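Looking After Wooden Salt and Pepper Shakers

Wooden shakers and grinders last for decades if they are kept dry and given a bit of oil now and then. Most of the ones that end up in the op shop have been through the dishwasher or left beside the kettle.

Cleaning the outside
Wipe with a cloth wrung out in warm water and a drop of detergent, then dry straight away with a tea towel. Never soak them. For greasy fingerprints around the cap, use a little white vinegar on a rag and go with the grain.

Cleaning the inside
Empty the shaker and knock it gently on the bench, upside down. Push a dry bottle brush through, then tip in 2 tablespoons of uncooked rice, shake for a minute and empty again. Clear blocked holes with a toothpick. If the pepper side smells stale, leave both halves apart overnight on a sunny windowsill.

Clumping salt
Steam is the usual cause. Move the set at least 40 cm from the stove and kettle. A few grains of rice in the salt will help, but change them every couple of months. Coarse salt clumps less than fine table salt, though it needs bigger holes.

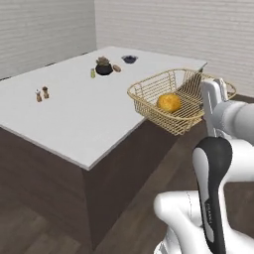 Salt and pepper on the island bench. Different tops make it easy to tell which is which.

Oiling
Use food-grade mineral oil. Olive and canola oil go sticky and rancid. Rub on a thin coat with an old T-shirt, leave for 20 minutes, and buff off whatever hasn't soaked in. Twice a year is plenty. I do ours in August, along with the chopping boards and wooden spoons. Keep oil away from the holes and any metal parts.

Loose caps
A cap that has shrunk over a dry winter can be packed with a turn of plumber's tape. If it has swollen and won't budge, put the shaker somewhere warm and dry for a day before you try again. Don't use pliers, as they will mark the wood.

Stains on the bench
Pepper dust can leave a grey smudge on a pale benchtop. Bicarb and water mixed to a paste will usually lift it. Test a corner first, and skip the vinegar if the bench is marble.

Laimutė Pētersons
Updated March 9, 2024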